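4章　実演データの収集

この章では、Brumixステーションで学習用の実演を記録する手順を扱います。据え付けと手首カメラの校正(3章)が終わっていることを前提とします。記録した実演をAvusで学習にかける手順は6章にあります。

改訂:2020年12月27日　4.5と4.7を書き直し。担当 Borislav Dervishi

4.1　用語

エピソード:記録開始から記録終了までのひと続きの実演。部品をつかみに行くところから、放して手が離れるところまでを含みます。
セット:同じ作業、同じ初期配置の範囲、同じ操作者で続けて取ったエピソードのまとまり。
初期配置:記録開始の時点での部品、トレイ、容器の位置と向き。
破棄:エピソードを学習に使わない印を付けること。ファイルは残ります。
削除:ファイルそのものを消すこと。管理者の権限が必要です。

4.2　準備

1.　ステーションの主電源を入れ、Carnisskaを起動します。起動画面に「準備完了」が出るまで操作アームに触れないでください。

2.　「作業」の一覧から、これから記録する作業を選びます。一覧にない作業は4.8に従って先に登録します。似た名前の作業に仮に記録しておき、後で移すことはできません。

3.　操作者名を選びます。交代したときは必ず選び直します。操作者名は学習時の重み付けに使われます。

4.　グリッパを一度全開にし、次に全閉にします。画面右下の開度表示が両端で止まることを確認します。途中で止まる場合は指の取り付けねじを締め直し、3章の開度校正をやり直してください。

5.　手首カメラの映像を確認します。指先が映像の下側に入り、指先の向こうの作業面にピントが合っていれば使えます。

6.　照明を点けます。作業中に窓からの光が変わる部屋では、ブラインドを閉めてから始めます。

注意:操作アームの電源を入れたまま、グリッパの指の間に手を入れないでください。部品を置き直すときは、足元の停止スイッチを踏んだ状態で行います。

メモ:作業面や容器に光沢があると、照明の反射が映像に白く出ます。反射をすべて消す必要はありません。部品の端子や、つかむ位置が反射に隠れて見えないときだけ、灯具の角度を変えてください。変えた場合は新しいセットとして記録します。

4.3　部品の置き方

学習の結果は、操作のうまさと同じくらい、初期配置の散らばり方に左右されます。毎回きれいに並べ直すと、きれいに並んだ部品しか扱えない方策になります。

ハーネス類
1.　容器には種類の違う線を混ぜて入れます。線どうしが軽く重なる程度とし、固く絡んだ束は取り除きます。
2.　トレイには白い紙を敷きます。紙がしわになったら替えます。
3.　トレイの位置と向きは、エピソードごとに少しずつ変えます。容器の縁と平行にそろえる必要はありません。
4.　トレイに先に置いたハーネスがある状態と、ない状態の両方を記録します。

基板類
1.　基板は部品面を上にして置きます。
2.　向きはエピソードごとに回します。同じ向きが続くと、方策はコネクタの位置を見ずに動くようになります。
3.　作業面に別の基板があってもかまいません。ただし、つかむ基板の上に重ねないでください。
4.　通電した基板、または大容量コンデンサの放電を済ませていない基板は使用禁止です。

注意:基板を扱うときは、置き直しの担当者も静電気対策のリストバンドを着けます。リストバンドの線が手首カメラの視野を横切らないよう、腕の外側に回してください。

4.4　記録

1.　操作アームを開始姿勢に戻します。画面の枠が緑になります。

2.　部品を置き、手を作業面の外に出し、停止スイッチから足を離します。

3.　ペダルの右側を一回踏みます。短い音が鳴り、記録が始まります。音が鳴ってから一呼吸置いて動き始めてください。動きながら踏むと、先頭の数コマに前の動作が残ります。

4.　部品に近づきます。近づく速さは一定に保ち、迷ったらその場で止まらずに、少し引いてから入り直します。引いて入り直した動作は、そのまま記録に残してかまいません。

5.　つかみます。
・線の束は、束の途中を指の先端で挟みます。端子をつかまないでください。
・基板は、背の高い部品の胴を両側から挟むか、基板の縁を挟みます。どちらを使うかは作業ごとに決め、一つの作業の中で混ぜません。部品を挟む方法は、作業の登録時に許可した部品に限ります。

6.　持ち上げる前に、つかんだまま短く静止します。開度と力の値が落ち着くのを待つためで、この静止がないと、方策がつかみ切る前に持ち上げる癖を覚えます。

7.　目的の場所へ運び、低い位置で放します。高い位置から落とした場合は破棄します。

8.　グリッパを開いたまま上に引き、ペダルの右側をもう一回踏みます。

9.　画面に出る「成功」「失敗」「破棄」から一つを選びます。

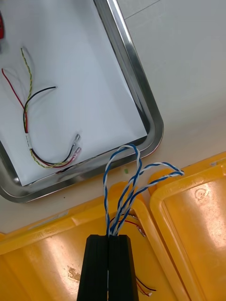
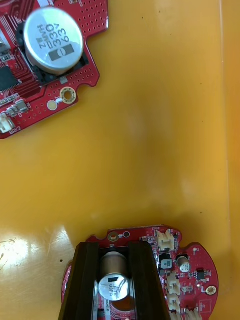
Bo-ram Ohによれば、手順6の静止は慣れた操作者ほど短くなりやすく、セットの後半では本人が止めたつもりでも波形に現れないことがあるという。セットの途中で一度、直前のエピソードの力の波形を開き、平らな部分があるかを自分の目で見てから続けてほしい、との意見だった。また、交代してすぐのエピソードは動きが硬いので、最初のひとつは練習として破棄してよいのではないか、とも書いている。

前半の意見は手順に採り入れました。セットの半ばで次の確認をしてください。

1.　Carnisskaの「直前の記録」を開きます。
2.　「力」の表示を選び、つかんだ直後の部分を拡大します。
3.　平らな部分があれば続行します。なければ、そのセットの残りでは静止を意識して長めに取ります。すでに取ったエピソードは破棄しません。

練習の扱いは操作者に任せます。破棄する場合は理由欄で「練習」を選んでください。

4.5　成功、失敗、破棄の付け方

成功:部品が目的の場所にあり、グリッパが離れている。途中の入り直しや、つかみ直しがあっても成功とします。

失敗:最後まで操作したが、部品が目的の場所にない。または、複数の線を一緒に持ち上げたまま放した。失敗の実演は方策の学習には使いませんが、成否判定の学習に使います。消さないでください。

破棄:次のどれかに当たるもの。
・記録中に人の手が作業面に入った。
・カメラの映像が途切れた、または暗転した。
・部品を高い位置から落とした。
・操作者名または作業の選択が違っていた。
・開始姿勢に戻さずに記録を始めた。

迷ったときは「失敗」ではなく「保留」を押します。保留は当日中に、別の操作者が映像を見て決めます。本人が決めることはできません。

メモ:Sonの試験ラインで4月に取った973件は、旧版の基準で印を付けています。旧版では、つかみ直しのあるものを破棄としていました。新しい基準のデータと合わせて使うときは、Carnisskaの「印の再判定」を先に実行してください。このうち141件が保留に戻ります。

4.6　必要な数と配分

新しい作業を最初に学習させるときは、成功の実演がほぼ3,000件そろうまで学習をかけないでください。少ない数で学習をかけると、動くように見える方策ができることがありますが、トレイの向きを変えただけで届かなくなります。

配分は次の考え方によります。

・初期配置の範囲を、Carnisskaの配置図で9区画に分けます。区画ごとの数がそろうように取ります。画面左の色が薄い区画が、まだ足りない区画です。
・操作者は複数とします。一人の分が全体の半分を超えると警告が出ます。
・線の種類、基板の種類は均等でなくてもかまいません。難しいものを多めに取ります。絡みやすい撚り線や、つかむ部品の隣にコネクタが立っている基板がこれに当たります。

数がそろっても、ある区画の失敗が目立って多いときは、その区画の成功を追加する前に、操作の姿勢に無理がないかを見直してください。作業面の奥の隅では、アームの肘が伸び切って手首が傾き、指の面が部品に平行に当たらなくなります。この場合は、作業面を手前にずらすほうが早く片付きます。

4.7　同期とファイルの確認

記録を終えたら、席を離れる前に次を行います。

1.　「セットを閉じる」を押します。閉じたセットには追加できません。

2.　「同期の検査」を実行します。手首カメラの時刻とグリッパの開度の時刻がずれているエピソードに印が付きます。

3.　印の付いたエピソードを再生し、指が閉じ切る瞬間と開度の値が止まる瞬間を見比べます。目で見て分かるずれがあれば破棄します。

4.　印が続けて付いている場合は、カメラのケーブルの差し込みを確認します。手首の回転で引かれて、コネクタが浮いていることがあります。差し直したら3章の時刻合わせをやり直し、新しいセットで再開します。

5.　保存先の残量を確認します。残量の表示が黄色になっていたら、閉じたセットを保管サーバへ送ります。送信中は記録を始めないでください。記録のコマ落ちの原因になります。

注意:エピソードのファイル名を手で変えないでください。映像と動作の記録は名前で対応付けられており、片方だけ変わると、両方とも読めなくなります。

4.8　作業の登録

1.　「作業」の画面で「新規」を押し、作業名を入れます。動詞を含む名前にします。「ハーネス」ではなく「ハーネスをトレイへ移す」のように書きます。

2.　指示文を入れます。指示文はAvusの学習時に入力として使われるため、言い回しを変えたものも併せて登録してください。

3.　目的の場所を選びます。トレイ、容器、作業面上の領域から選べます。

4.　つかみ方を選びます。基板で「部品を挟む」を選んだときは、許可する部品を写真で指定します。背の低い部品、コネクタ、放熱板は指定できません。

5.　力の上限を入れます。初期値のままで始め、部品が滑る場合だけ少しずつ上げます。外装に跡が付いたら一段戻します。

6.　試しの実演をひとつ記録し、再生して指示文と動作が合っているかを確認します。試しの実演は自動で破棄になります。

4.9　よくある症状

ペダルを踏んでも記録が始まらない
開始姿勢に戻っていません。画面の枠が緑になるまでアームを戻します。枠が緑でも始まらないときは、前のエピソードの判定が未選択で残っています。

線をつかむと隣の線が付いてくる
指先が深く入りすぎています。束の上側を浅く挟み、持ち上げる途中で短く止めて、隣の線が落ちるのを待ちます。容器の中の線が多いときは減らしてください。

基板を放すときに傾く
指が左右同時に離れていません。指の片側が部品の胴に張り付いていることが多いので、指の表面を乾いた布で拭きます。溶剤は使わないでください。

再生すると映像が途中から暗い
自動露出が入っています。カメラ設定で露出を固定し、照明を点けた状態で値を決め直します。暗くなったエピソードは破棄します。

配置図の区画が塗られない
トレイの縁が検出できていません。トレイが作業面の外にはみ出していないかを確認し、それでも塗られないときは、配置図の画面で四隅を手で指定します。指定した位置は次のエピソードには引き継がれません。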